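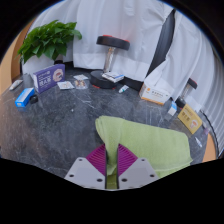

Towel tips for the software side of the bench

Cloth is brilliant stuff to practise on. It's cheap, it doesn't break, and it will find every lazy line in your code before lunch! These are the habits we've picked up at Himton while getting folding and picking routines to behave, and most of them need nothing fancier than a text editor and an old terry towel. Pinch, lift, spread, let go, look again.

Before you start

Give every routine a plain name and a plain stopping point. We used to have one enormous script called "tidy" which did the lot, and when it went wrong we had no idea where. Now it's split into small steps (find cloth, choose corner, close, lift, lay down, open) and each one can be run by itself from the keyboard. Much nicer.

Save your settings with the recording, in the same folder. Finger opening, speed, which version of the planner, all of it. A text file will do. I lost most of September to a good run I couldn't repeat.

Finding the cloth

Don't ask the software for "the corner" straight away. Ask for the cloth first, as one big blob, then look for corners round the edge of it. A folded towel is full of false corners, and a hem seen halfway along looks very convincing to a small model.

Leave the clutter in. Boxes, tubes, a plant, whatever normally lives nearby. A detector that has only met a towel on bare stone will go to pieces the first time it sees a purple carton.

Shiny or veined surfaces want a bit of extra care. Pale lines in marble can pass for creases, so if your crease finder works from edges alone, let it search only inside the cloth blob. That one change did more for us than a whole evening of fiddling with thresholds.

Very wide lenses bend everything towards the rim. Straighten the view before you measure anything, or measure only near the middle. And keep the raw version too, you will want it later.

Closing the fingers

Close until the width stops changing, then wait 500 milliseconds and read it again. Thick towelling squashes slowly, and the first reading is nearly always too wide.

Check twice: once by finger width, once by looking. If the two disagree, open up and try again from a fresh picture. Never retry from the old one, the cloth will have moved.

Put a limit on retries. Ours is 7, after which the program stops and asks for a person. It used to be 16 and that was just a very slow way of making a mess.

Planning the move

Lift a little before you pull sideways. A planner that only cares about the shortest path will happily drag a towel through everything behind it, so tell it how far the cloth hangs below the fingers and treat that as part of the tool. We keep the hang length as a single number in Prirnel, our little planning script, and bump it up for bath sheets.

Then open wide, properly wide, and back away in a straight line. Loops of terry love to catch, and a half-open finger will undo a lovely fold. 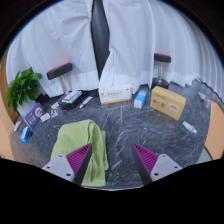

Teixeira wrote in to say that the backing-away step deserves its own speed setting, kept apart from the approach speed. With both on one slider, every attempt to hurry the approach also made the fingers snatch at the cloth on the way out. Two sliders, no more snatching.

I tried it that same afternoon and it's staying in! If you use the Jirell panel layout there's a spare slot under the speed control where it fits nicely.

Keeping it all tidy

Replay old recordings every time you change the perception code, before you go anywhere near a real towel. We keep a folder of awkward ones: dark cloth on dark stone, cloth folded over itself, cloth half hidden by a finger.

Write the reason for each stop in words. "Lost sight of hem" is worth ten error codes when you come back after a cup of tea.

Wash the towel now and then, and record a few fresh runs afterwards. Fluffier towelling gives different width readings, and the settings file is the place to note it.

Page last changed 18th November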